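Dark floors in a north-facing living room, would you do it again?

mossybanks
Hello all, long-time reader, and I finally have something to ask. We are moving to Misthorpe in February, into a place with a living room that faces north and gets its one good hour of light at breakfast time. The boards under the carpet are pine and in nice shape, and my husband wants to stain them very dark. I keep going back and forth. I grew up with dark floors and I loved them (my grandmother's house smelled of wax and oranges, and I think half of what I want is the smell), but I also remember her chasing dust across them every single morning before anyone else was up. Has anyone here done this and lived with it for a few years? And did you go for a rug, or leave it bare?

teakettle_annex
Welcome! We stained ours dark when we moved in and I would do it again tomorrow. It makes the whole room feel settled, and in the evening with the lamps on it is the coziest place in the house. I used the Flerine oil stain in the second-darkest shade, two coats, and I waited a good long while between them, much longer than the can said, as our house is chilly and everything dries slowly. Yes, it shows dust. So does my piano, and I kept the piano.

birchlane65
I'm going to be the wet blanket, sorry. We had dark floors in our last house and I was so glad to leave them behind. Every crumb, every bit of lint, every grain of cat litter. I was sweeping before work and again after supper, and if the sun came in low you could still see everything I'd missed. With a north-facing room you might get away with it a little more, but then you have a dark floor in a dark room, and to me that is a lot of gloom to sit in from fall to spring. Leave the pine pale and put your color in the furniture!

teakettle_annex
I don't think gloom is fair, birchlane. My room faces north too and I get compliments on it all the time. White walls do most of the work. If she paints the walls some deep olive as well, then sure, bring a flashlight.

mossybanks
Thank you both, this is just the kind of back and forth I was hoping for! The walls will be white, that much we do agree on at home. The other thing I should have mentioned is the sofa. I have fallen for a green check and my husband thinks it will be far too busy. 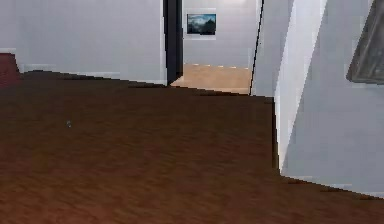
Green with a thin white line, in other words.
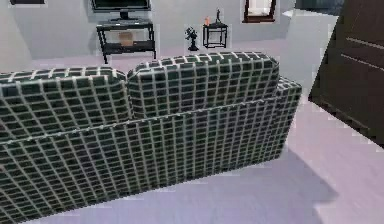 quiltandcompass replied that the check was the best idea in the thread so far, and that she'd had a checked sofa for years and it hid tea, jam and one whole spilled bowl of soup. A plain sofa on a dark floor can look like a big lump sitting there, she said, and a pattern gives your eye something to do. Her one warning was about reupholstering: matching the lines at the seams eats up fabric, and her upholsterer charged her $400 more than he would have for a plain cloth.

birchlane65
See, now I could almost be talked around, as long as the check is the only busy thing in there. No patterned rug, no patterned drapes. Something thick and cream-colored on the floor and you'd hardly have to look at the boards at all.

teakettle_annex
Then why stain them! Poor mossybanks, we are no help whatsoever. My real advice is to do a test patch inside a closet or where the bookcase will go, and live with it through a gray week. Pine takes stain blotchy, so use a conditioner first. I skipped it in the hallway and there is one board by the stairs that looks like a map of Norway. I've grown fond of it, but I wouldn't want a whole room that way.

dovetail_dan_no
Late-ish reader here. Disagree with teakettle on the oil. I've used Dralberg water-based on pine and it went on more even for me, with no smell to speak of the next day. It does raise the grain, so you have to sand lightly after the first coat and that is a dull job on your knees. Buy the knee pads. Also, ask for a matte finish. Gloss on a dark floor shows every sock print.

quiltandcompass
Seconding matte, with all my heart. And felt pads under the sofa feet before it comes through the door.

mossybanks
You have all been so kind. I read the whole thread out loud over supper and the result is that we are going to do a test patch in the closet on Tuesday, half with the oil and half with the water-based, and argue about it after that. He is softening on the check, mainly on account of the soup. I'm still not sure about a rug. If we do get one I think birchlane is right that it should be plain, though I'd want to leave a good wide border of board showing all the way around, or my husband will say we did all that sanding for nothing. I'll come back and tell you how the patches look.

birchlane65
Please do. And try shaking some flour on the dark half before you decide!

Contact the moderators | Copyright Misthorpe Home Forum | Back to top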